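Home > Kitchens > Small Spaces > The joy of the steamer corner

Steam heat: why the electric steamer deserves a spot on your counter

By Kátia Rezende

I have cooked in nine kitchens as an adult, most of them tiny, and there is one purchase I would make again tomorrow. My electric steamer was a grudging buy, picked up in November when the oven in our old Carelby apartment gave out and the repair guy couldn't come for two weeks. By the time he showed up I'd stopped missing the oven!

Vegetables were the first surprise. Broccoli came out bright green and still a little firm, carrots tasted sweeter than I remembered, and sweet potatoes (cut into thick coins, please, they collapse if they're thin) turned silky with no fuss at all. Then came dumplings, fish in parchment, eggs for the week, and a lemon pudding that my neighbor Zuleica Magalhães still asks about whenever we meet on the stairs.

Stack it right

If your model has more than one tier, think about dripping. Fish and chicken go at the bottom, so their juices don't land on the green beans. Dense vegetables want the bottom too, where the steam is strongest, and leafy things can ride up top and go in late. Leave gaps between pieces. A crammed basket cooks the outside of the pile and leaves the middle chalky, and I have served that dinner more than once.

Ronaldo Barros runs weeknight cooking classes in Tendinby and swears by cabbage leaves as a liner. I was skeptical, being a parchment person, but he's right. Nothing sticks, and you get to eat the liner with a splash of soy sauce and a few drops of sesame oil.

Give it some air

Where you put the thing matters more than which one you buy. Steam goes straight up, and a steamer shoved under a wall cabinet will soften the finish and peel the edges over time. Mine spent its first winter under a shelf of cookbooks, and my copy of a beloved soup book now opens like an accordion.

An open tabletop is far better. I like a pale, plain surface with very little else on it, so there's a landing spot for hot baskets and you can spot puddles before your sleeve does. Keep the cord away from the front edge, and put a folded dish towel within reach for lids.

A white tabletop, with space left clear toward the wall

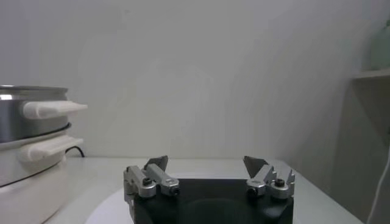 Keeping it fresh

Empty the water every time, even when you're tired and the pudding is waiting. Hard water leaves a chalky crust on the heating plate, and a cup of white vinegar left to sit for half an hour lifts nearly all of it. Rinse, wipe, and leave the lid off overnight.

Baskets hold on to smells, fish above all. I wash mine in hot soapy water with a spoonful of baking soda, then stand them by the window until morning. Breakfast is usually steamed buns straight from the freezer, and I'd hate for them to taste of Thursday's cod.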